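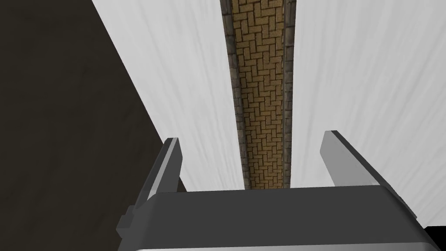

Compte rendu de la réunion de juillet – club Peltska, section robotique

Présents : à peu près tout le monde, plus deux nouvelles têtes (bienvenue !). C'est encore moi qui prends les notes, donc si j'ai déformé vos propos, écrivez-moi et je corrige. Début à 18 h 15, le temps de retrouver la rallonge.

1. Où en est le simulateur

Ekrem Değirmenci nous a montré la nouvelle version de Trukarer, notre projet de robot qui range une chambre. Rappel pour les nouveaux : tout se passe en simulation cette année, et c'est très bien comme ça vu le prix des moteurs. Il a lancé 375 essais depuis la dernière fois, avec une position de départ tirée au hasard à chaque coup. Bilan : 80 réussites complètes. C'est peu, mais on partait de 40 au printemps pour le même nombre d'essais, alors moi je suis plutôt contente !

On a passé un bon moment sur la vue du poignet.

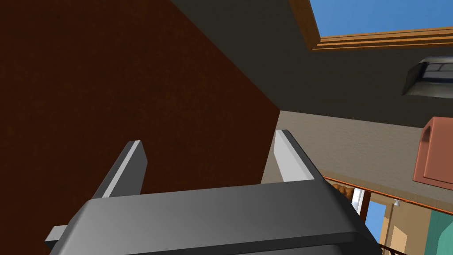

Le gros souci reste l'orientation. Dès que le bras se relève trop, le programme de reconnaissance perd le sol et ne sait plus où chercher. Ekrem propose de limiter l'angle du poignet dans le code, l'équipe Haso préfère ajouter des exemples de ce genre dans l'entraînement. Discussion un peu longue (j'avoue, j'ai décroché au moment des quaternions). On a fini par décider de tester les deux chacun de son côté et de comparer à la rentrée.

2. Les textures

Remarque des petits nouveaux, et elle est bonne : les sols changent beaucoup d'un endroit à l'autre de la maison virtuelle, entre la brique en chevrons et les surfaces sombres où l'on distingue à peine le grain. L'équipe Işık s'occupe de l'éclairage et va essayer trois réglages, dont un nettement plus clair. Elle demande aussi qu'on arrête de renommer les fichiers sans prévenir. Je me sens visée.

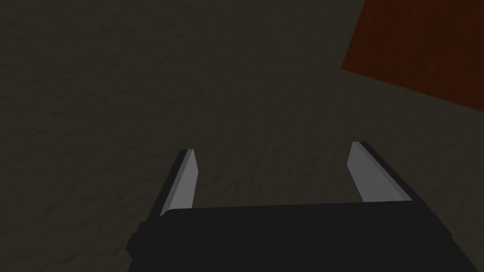 Pour les doigts de la pince, on garde l'ouverture maximale au départ. On avait essayé une ouverture réduite en mai et le bras accrochait tout sur son passage – la table de nuit s'en souvient. La fermeture se fera en deux temps, avec une petite pause au milieu. Haso écrit la fonction, Ekrem relit.

3. L'épreuve du concours

Le règlement définitif est arrivé. Il faut ramasser un objet posé sur un meuble, traverser la pièce et le déposer dans la pièce voisine, le tout sans intervention. On a droit à deux bras mais rien n'oblige à utiliser les deux.
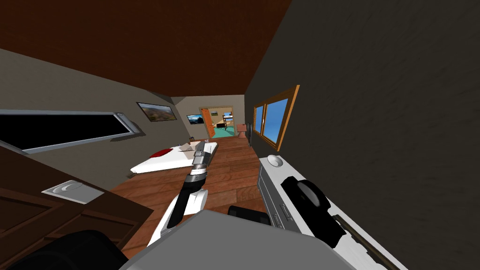 Pour le parcours, on a donc choisi la chambre comme point de départ. L'avantage, c'est que la porte du fond est déjà ouverte sur la pièce au sol bleu-vert, celle avec les lits superposés, et qu'on évite toute l'histoire de la poignée. Le petit objet posé vers le bout du lit servira de première cible, le lit blanc fait un fond bien net. Le tabouret dans le coin, on le laisse où il est pour l'instant. Quelqu'un a demandé si on pouvait prendre l'oreiller rouge à la place : trop gros, on verra l'an prochain.

4. Divers

Le dossier partagé contient maintenant 2 342 fichiers, et je suis sûre que la moitié s'appelle « test_final_bis ». Merci de faire le ménage dans vos propres dossiers avant la fin juillet !

La machine de calcul tourne la nuit pour Haso et l'après-midi pour Işık. Le matin est libre, inscrivez-vous sur la feuille à côté de la porte.

Gâteau au citron très apprécié, recette demandée.

À faire avant la prochaine fois :
Ekrem : limite d'angle du poignet, relecture de la fermeture
Haso : exemples supplémentaires, fonction en deux temps
Işık : les trois éclairages
Moi : envoyer l'inscription au concours et racheter une rallonge

Fin à 20 h 05.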